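Ticket: caixote cinzento escuro, garrafas com resto misturadas com as vazias
Produto: caixote retangular Rileck, boca aberta
Estado: aberto (reaberto 2 vezes)
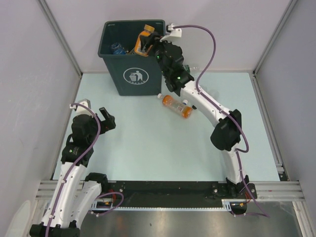

1. Queixa original

O saco rompe no fundo e fica sumo agarrado ao plástico. O cheiro volta em poucos dias, mesmo depois de lavado. O caixote leva só garrafas, nada de papel nem restos de comida. A primeira resposta do apoio da Nitotix foi que o caixote estava "subdimensionado" e que o modelo acima resolvia. Duvido muito. Com duas garrafas lá dentro, uma de tampa laranja e outra azul, ainda sobra boca para mais, e o problema do cheiro não é de litros.

2. O que foi pedido pelo apoio

Pediram uma descrição do caixote e do que lá se deita. O logótipo branco da frente, o boneco a deitar lixo, está legível, portanto a teoria de que as pessoas não percebem para que serve o caixote também não me convence. Quem larga uma garrafa de sumo de laranja com líquido lá dentro sabe muito bem o que é um caixote. O que não faz é despejá-la primeiro.

3. Testes feitos

Teste A: saco mais grosso, marca Seppälä, segundo a folha deles para "resíduos com líquido". Durou mais do que o anterior, mas rompeu na mesma, no canto. O caixote afunila para baixo e o saco fica com dobras, o peso vai todo para lá. Ninguém no apoio quis comentar o afunilamento.

Teste B: pastilha neutralizadora Clelell no fundo, por baixo do saco. Cheirou a limão durante uma tarde. Depois cheirou a limão com laranja azeda. A embalagem promete 30 dias. Registo o facto sem mais.

Teste C: despejar tudo no lava-loiça antes de deitar fora, tampa enroscada outra vez. Foi a única coisa que mudou alguma coisa. Em 17 garrafas despejadas, o fundo do caixote ficou seco e o saco saiu inteiro. Uma amostra pequena, admito, e não vou jurar que não foi sorte.

Teste D: igual ao C mas sem tampa. Pior. Fica sempre um resto na garrafa que escorre quando ela se deita de lado.

4. Resposta do apoio, 30 de julho de 2018

Fecharam o ticket com a indicação "utilização incorreta" e um link para um modelo com pedal e tampa. Reabri. Uma tampa guarda o cheiro lá dentro até alguém carregar no pedal, e o saco continua a romper no mesmo sítio. Perguntei também em que se baseiam para dizer que o plástico "não absorve odores". Mandaram-me o folheto do produto, que diz que o plástico não absorve odores.

5. Procedimento provisório

- Garrafa com líquido não entra. A que está deitada no chão em frente ao caixote, de tampa branca, tem o sumo quase todo: primeiro lava-loiça, depois caixote.
- Enxaguar com um dedo de água, uma vez chega.
- Tampa enroscada até ao fim.
- Saco preso por fora da borda, com folga nos cantos de baixo.
- Lavar o caixote com água quente e detergente da loiça. A lixívia deixou um cheiro próprio que não era melhor.

6. Por esclarecer

Se o saco de mais de 200 gramas que a Seppälä sugeriu em abril existe mesmo ou se foi engano de catálogo. Não o encontro à venda em lado nenhum e o apoio deles remete para a Nitotix, que remete para eles.

Se vale a pena um segundo caixote só para garrafas cheias. Desconfio que acabava com os dois a cheirar mal. Fico à espera de uma resposta que não traga um link para a loja.

2 comentários
17 partilhas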